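8/28/24
Glaze and slip notes, Jiltilside workshop

Opened the kiln this morning. Top temperature held for 64 minutes as set. Second shelf is fine. Bottom shelf has pinholes again, worst on the taller mugs, same as the batch in February.

Sieved the remaining white glaze through the finer mesh and got a fair amount of grit out of it. Bucket had not been stirred to the bottom for a while, I think. Added 171 g water and mixed for longer than usual. Dipped test tiles at one, two and three seconds. Two looks right on the Tolumau clay. On the darker clay it crawls at the rim whatever I do.

Colours for the Kurtuluş order still not settled. They want a warm gold with an orange inside and a matt black for the small round pieces. The black is easy. The orange goes brown over the iron slip, so try it over plain white next time, with the gold lustre kept to the rim and handle only.
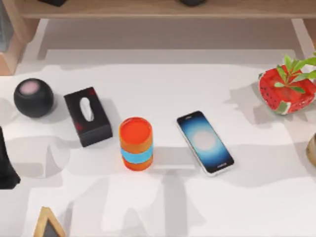
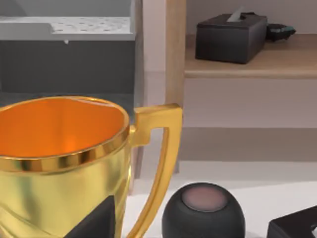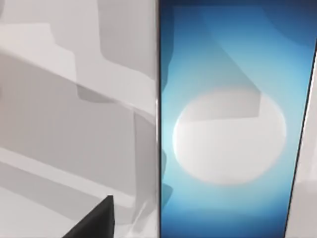

Renders. First: round black speaker on the white table. Second: gold cup, orange inside.

Lustre needs its own low firing. Onico jar is nearly empty, up to 3 more cups in it if I am careful with the brush. Reorder before starting on the set.

Weighed out the new orange as a dry mix, 103 g, in the lidded tub on the left of the scales. Label is in pencil, please don't wipe it.

Still to do:
Kiln wash on the bottom shelf, it is flaking near the back.
Slower climb through the early part of the bisque, see if the pinholes go.
Cones for the next firing, put one at the bottom as well as the middle.
Wash the sieve properly, there is orange in the mesh.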